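Are white plastic trays worth paying extra for?

hella31
Funamach wants 400 for a set of trays. I use a plain white one at work and can't see what the money buys.

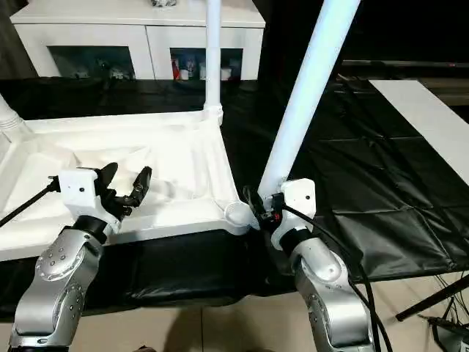 Reply 1 - duplessis_k
Thicker rim, supposedly. I doubt it. My cheap ones have lasted since October.

Reply 2 - sara1000
Disagree. Cheap ones warped on me within 17 washes.

Reply 3 - duplessis_k
What temperature though? That sounds like the dishwasher to me - not the tray.

Reply 4 - hella31
Still not convinced. Keeping my money for now.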